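Ticket: Office Wi-Fi drops in the back rooms whenever someone prints
Status: Closed (again)

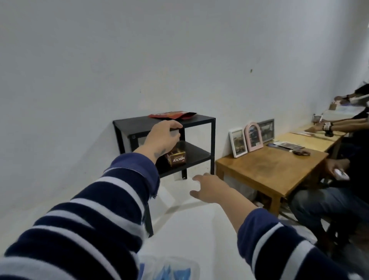 Facilities & IT Desk, Plustby Borkville Office

Reported issue
Users in the back rooms lose wireless for a minute or two whenever a large job goes to the shared printer. Laptops show full bars and load nothing. Video calls freeze, usually on the least flattering face available. Printing itself works fine, and that has not made it any more popular.

Environment
One Wultix access point in the hallway ceiling, one in the back rooms. One shared laser printer, on wireless since the last furniture move. Guest network on, staff network on, and a third network called "beneš_test" that appears in no document we own.

Log

9:10 a.m. Ticket opened with priority Urgent. Changed to Normal. Changed back to Urgent by the requester. Left it there, as I have only so much strength before coffee.

9:25 a.m. Asked the requester to restart the laptop. Requester replied that this was insulting. Requester restarted the laptop. No change.

9:40 a.m. Sent a one-page test print. Wireless stayed up. Sent another. Still up. Told the requester I could not reproduce the problem and was told to try "a real document."

9:55 a.m. Sent the employee handbook, which runs to 41 pages and had presumably been waiting years for somebody to want it. Wireless in the back rooms died around the chapter on parking. Came back by itself before the appendix. Reproduced.

10:15 a.m. Checked the hallway access point. Uptime is fine, few clients, nothing in the error log. The back room one has an error log that reads like a diary. It keeps losing its uplink and rejoining, and the times line up with the handbook.

10:30 a.m. Followed the cable from the back room access point to find out what it's plugged into. It isn't plugged into anything. The unit has been running as a mesh repeater, passing everything to the hallway over the air. The wall jack under it has been painted over. It's a very thorough paint job.

10:50 a.m. So the path is as follows. Laptop in the back room sends the job to the repeater, repeater sends it to the hallway, hallway sends it back to the repeater, repeater hands it to the printer. Every page crosses the hallway link 2 times, on the same channel as everyone's calls. I have seen mail forwarding that made more sense.

11:05 a.m. Split the channels by hand. Hallway and repeater promptly lost each other, because a mesh link needs both ends on the same channel. I knew this. Put it back. Apologies to the person who was presenting.

11:20 a.m. Turned off "beneš_test" to free up some airtime. Waited for someone to shout. Silence so far. If you're reading this because something stopped working, please open a new ticket and explain what it was.

11:45 a.m. Scraped the paint off the wall jack with a screwdriver and ran the tester. All pairs good. Patched it through at the switch and got link lights right away, at 100 megabits. The switch port had been pinned to that speed by hand, for reasons lost to history. Set it to auto and it came up at a gigabit.

12:10 p.m. Plugged in the access point with a new patch cord. It dropped out of mesh mode without being asked and came up as a normal wired unit. Now the channel split works too.

12:20 p.m. Moved the printer from wireless to the spare wall jack behind it. Gave it a reserved address. Two laptops still had the old address saved and reported the printer as offline, while standing next to it. Removed and re-added it on both.

12:35 p.m. Printed the handbook again, with a video call running in the back rooms. No drop, no freeze. We now have more handbooks than new hires.

Root cause
Back room access point was never wired after the furniture move and was repeating over the air. Wireless printer behind it doubled the load on that link.

Fix
Access point wired. Printer wired. Channels split. Switch port set to auto.

Reopened, 2:15 p.m.
Requester says the internet is "still slow when printing." Speed test at the desk was normal on both access points. The slow thing was the printer, which was warming up. Explained the difference. Explanation was not accepted, but the ticket was.

Follow-up
Please don't paint over wall jacks. Tape comes off – paint comes off too, but it takes me with it.
Site diagram in the shared folder still shows the old layout. I'll update it in May, when the furniture is due to move again.
Free handbooks next to the printer.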